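Subject: Re: Sponges for table and shelf cleaning
List: milholm-housekeeping
Date: 2 June 2024

> The Fadar cloths leave streaks on the white tables and lint on
> the bolt heads of the gray shelving. Does anyone have a written
> procedure that uses sponges? Also, do you keep separate ones
> for dishes and for furniture?

We moved from cloths to sponges in the Ikarero rooms. Two types are in use: two-layer for plates and tabletops, plain foam for shelving. Each sponge stays with its surface type and is replaced after 9 days of use, earlier if the foam tears. 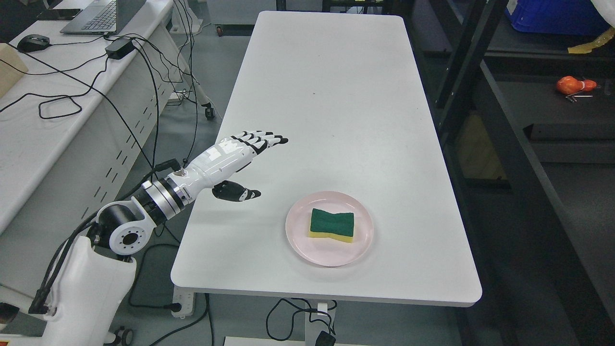

Two-layer sponge on pink plate, white table.

Water goes on the sponge, never on the tabletop. Wring it until it stops dripping, then work along the long side of the table in overlapping strokes. Clear cables from the area first. Dark specks that stay after 3 passes get a drop of dish soap and a minute of standing time. 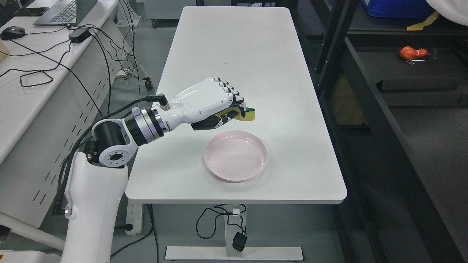 Scouring pads are restricted to dishes. On matte tops they polish the finish in patches, and the patches show under ceiling light. With the two-layer type, a yellow body and a dark green pad make it easy to tell which side is in contact. Plates with a raised rim need one extra turn along the inside of the rim, foam side only if glazed. Rinse the pad separately from the foam.

For the shelf trays, start with the front lip, then the inside corners where the bolts are, then the floor of the tray. Dry with a Were towel before putting anything back.

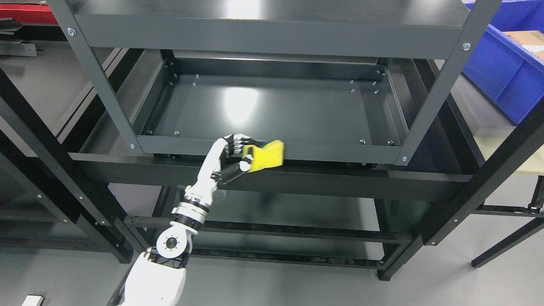

Can the same soap be used on painted metal shelves and on the plates?
Plain dish soap is fine for both, at 2 drops per bowl of warm water. Anything with bleach or grit stays off the paint.

The replacement log is kept as a text file. I can post the column headings if they would help.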